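I have been grinning at the inside of a computer all week and I can't keep it to myself any longer. Regular readers know I'm a sucker for old workstations, the big heavy towers that engineering offices used to buy by the pallet, and this Dell is the nicest one I've had the side off of in years. It came from the Vindholm clearance in November, it cost 37 dollars, and it weighs as much as my dog.

I'm in love with how these things are laid out. Put the tower on its side, open the panel, and the whole board is right there at table height, green and busy and surprisingly easy to read once you know your way around. 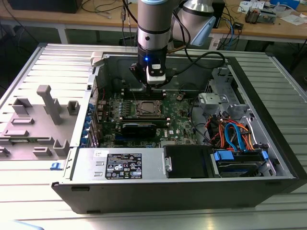

Old Machines / Workbench Notes

The side panel deserves a paragraph of its own. On a cheap case it's a sheet of bent metal and that's the end of it. The one on this tower has a whole landscape molded into the inside, all ribs and tabs and posts, including a tall T-shaped one that I like far more than a grown adult should. I haven't worked out what every post is for. My best guess is that a few of them steer air and the rest keep cards from wagging about when the thing gets carried down a hallway, but if you know better, please write to me!

With the cooler off you get a proper look at the processor area, which is my favorite part of any machine. It's a Xeon, and I've always had a soft spot for them -- they sound so serious. The memory slots stand in two banks with the socket in between, like pews on either side of an aisle, and there are little white latches at the ends of them that I always check before I do anything else in there. A latch that's half closed can fool you into thinking a stick is seated when it isn't. I once lost an entire evening to that, on a machine I had named Flimness (don't ask), and I still look at the latches first every single time.

Now, the socket. If you've only ever worked on the older style of processor, the kind with the pins sticking out of the chip, this arrangement feels backward for a while. The pins are down in the socket, a tiny gold field of them, and the chip is flat underneath. So the processor is the tough one of the pair and the socket is the one you worry about. Never touch the contacts, never let a screw roll near them, and don't wipe in there with anything, however dusty it looks.

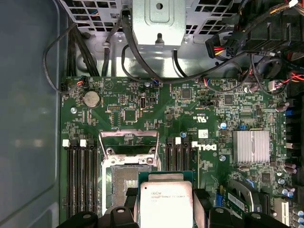
My friend Themis Sotiropoulos taught me to do this part years ago and his whole method fits in a breath. Bracket all the way up and out of the way. Find the corner marking on the chip and match it to the socket before you get close. Come straight down, no sliding, no wiggling. Then stop and look at it from the side, and if it isn't sitting level, lift it straight off again. It should drop into place under its own weight, and if you feel like pushing, something is wrong.

Then the bracket comes down, and it takes more force than you expect, and there may be a creak. The creak is fine! I held my breath through it for the first dozen machines I did, and I'd be lying if I said I breathe normally now.

Thermal paste I'm not going to argue about. A small blob in the middle, the cooler on, screws tightened a little at a time in a cross pattern. I've been using a tube from Vondráček that has outlived two of my desks.

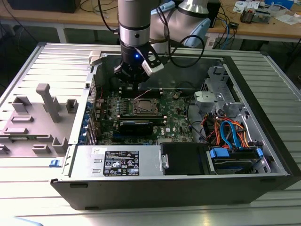
After the board, I always go around the rest of the case and get acquainted. The drive area is where a tower tells you how much its designers cared about the person who'd be fixing it, and I'm very fond of colored latches. Blue means you can pull on it. I wish my kitchen cabinets worked that way.

Cables are the one place I get fussy. I take a photo before unplugging anything (I have close to 2000 of these photos, and my family has asked me to stop showing them at dinner), and I tuck the power leads back where they came from so the air has somewhere to go. Flat SATA cables get a gentle curve and never a fold.

The plan for this one is more memory, a fresh install, and then a quiet life as the machine that holds our music and the scans of my grandmother's Maramska letters. She kept every one of them, in a biscuit tin, in order. I'm hoping to have the first batch scanned before the holidays, and there's a second tin I haven't opened yet.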